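A Place for the Pink Cup
Elin Edwards on the small pleasures of a baking corner kept small

My grandmother kept her baking things in a drawer so full that opening it was a two-handed job, and I have spent most of my adult life repeating her mistake. So when I went up to Ferham in August to visit Jozef Bosman, who teaches home baking from a converted shopfront called Renamik, I was half hoping to find a mess as bad as my own. No such luck, I'm afraid.

Jozef's idea is that a home baker needs one row of things at the back of the bench and one clear white board in front of it, and that everything else can live in the cupboard until it's called for. He came to this after a move from Bidine, when he had to pack his whole kitchen and counted every last item for the insurance. The total was 3,452, teaspoons included. He still looks a bit pale when he says it! 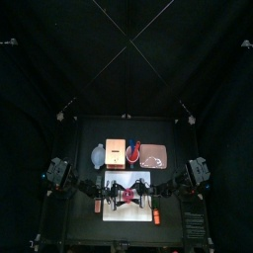
The back row: blue bowl, wooden box, pink cup of utensils and a flat tray, with the white board in front.

I liked the row straight away. It's a friendly sort of arrangement, with the tall things in the middle where your hand goes first, and there's colour in it too – light blue, pink, that soft peachy wood. Jozef doesn't believe in matching sets. He buys one piece at a time, mostly from the Lacroix market, and his favourite ever find cost him 2 dollars and a long chat about plums.

The cup of utensils is the part I've copied at home. Mine had been lying in a drawer for years, tangled up with the whisk, and now the ones I use every day stand up where I can see them. It has saved me a fair bit of muttering.
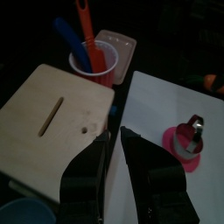 Blue and orange-red handles in the cup, and a metal cutter standing on its pink disc.

Cutters are a weakness of his, and of mine. He owns 12 and lets himself have a single one out on the bench at any time, so the dough gets one shape and you move along to the next job. I argued for at least three. We agreed to differ over a plate of shortbread, baked at 300 Fahrenheit in the old slow way, and very good it was.

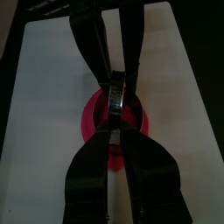 A round of pink-red on the pale work surface.

Then there is tea, which Jozef treats as part of the baking and never as a break from it. While the dough rests, the board gets wiped down and the cup and saucer come out. I've tried this a few times now and I do find I roll more evenly afterwards, though it may just be the sitting down.
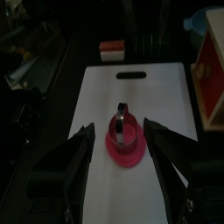
How do you keep a white board from staining?
Wash it soon after use with warm water and a little dish soap, then stand it on its edge to dry. For berry or beet marks, a paste of baking soda left on for a few minutes usually does the trick.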